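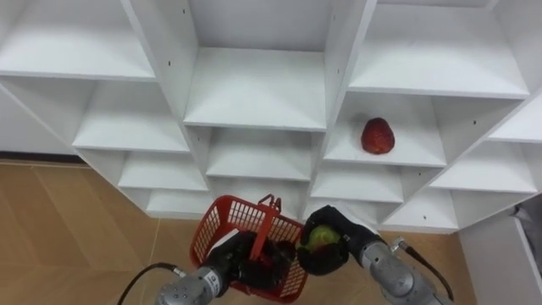 A strawberry on white open shelving.

SKIDUM OPENS ENTRIES FOR "PAGES ABOUT ME", ITS SEPTEMBER SCRAPBOOK SHOWCASE

For immediate release

Skidum, the Kerel paper craft supplier, has opened entries for Pages About Me, a public showcase of scrapbook layouts in which the maker is also the subject. The showcase will take place in September at the Quan Rooms, Kerel, and is open to adults and young people of any level of experience.

Each entrant is invited to submit one double-page layout on any part of their own life. Layouts may be made by hand, on a computer and printed, or by a mixture of the two. Work already mounted in an album is welcome, provided that the pages can be taken out for display and returned to the same album afterwards.

Last year's showcase, which took family holidays as its theme, received 488 layouts. The organisers noted that very few of the people who had made them appeared in their own pages, and the theme for this year was chosen in response.

"Many of our customers have kept albums for their children and grandchildren for a long time and have hardly a page about themselves," said Helge Haugen, Managing Director of Skidum. "We would like to see those pages made. A layout about a first job, a bad haircut or a favourite mug is as welcome as one about a wedding."
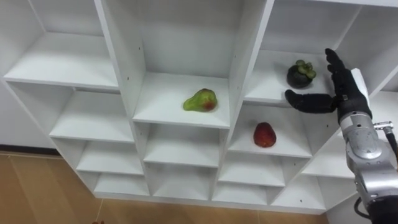 Entries will be considered in two classes, Traditional and Digital. Traditional layouts should measure no more than 12 by 12 inches per page and should be supplied in clear sleeves. Digital layouts should be printed at the same size on matt paper. Entrants are asked to write their name, and the title of the layout if it has one, on the back of the left-hand page. Journalling may be in any language. Where it is not in English, a short translation on a separate sheet would be appreciated by the judges.

The judges will be Mỹ Đỗ, who designs papers and stickers for the Skidum range, and Chih-ming Wei, a teacher of bookbinding and hand lettering. They will look at the use of photographs, the quality of the writing and the way in which the two pages work as a pair. No marks are given for the cost or quantity of materials.

"I always read the journalling first," said Mỹ Đỗ. "If there are three honest sentences in the maker's own handwriting, I am already on their side. People worry about their handwriting far too much."

The winner in each class will receive a Dikodus album in the colour of their choice, together with a set of refill pages. Dikodus is Skidum's range of post-bound albums and is made at the company's workshop in Kerel. All layouts accepted for the showcase will be on view throughout, whether or not they receive a prize. 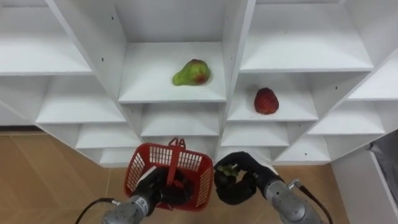 A programme of classes will run alongside the showcase on the Saturday. Chih-ming Wei will lead a morning session on titles and lettering, beginning at 10.30am. In the afternoon, Thiện Lại will teach a class on choosing and cropping photographs taken on a mobile telephone, with time set aside for printing. There are 100 places in total across the day's classes, and these must be booked in advance. Each place costs £2, payable at the time of booking, and covers the use of trimmers, adhesive and pens. Those attending should bring their own photographs.

Skidum will also supply 3,000 sheets of patterned paper for a free swap table, which will be open to all visitors. Visitors may bring unused sheets, die cuts and embellishments to exchange. Opened adhesives and aerosol sprays cannot be accepted.

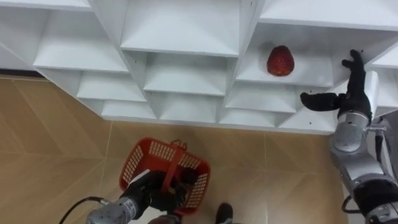

A short display on storing papers and finished albums at home has been prepared for the foyer by Quyên Lục, Retail Manager at Skidum. It will cover sorting paper by colour or by theme, keeping photographs out of direct sunlight, and labelling albums so that others in the household can find them. Makers with larger collections often settle on open white shelving divided into square compartments, as seen here, giving one compartment to each year or each member of the family. Visitors are advised to measure the inside of any compartment before buying, as a post-bound album is wider than the pages it holds. Quyên Lục will be in the foyer during the afternoon to answer questions.

Entry forms and class bookings are available from the Skidum shop in Kerel. Layouts may be handed in at the counter or sent by post in a rigid envelope. Entrants who would like their work returned by post should enclose a stamped, addressed envelope of a suitable size.

ENDS

Notes to editors

Skidum designs and sells papers, albums and tools for scrapbooking and card making.

Helge Haugen and Mỹ Đỗ are available for interview. Requests should be made through the Skidum press office.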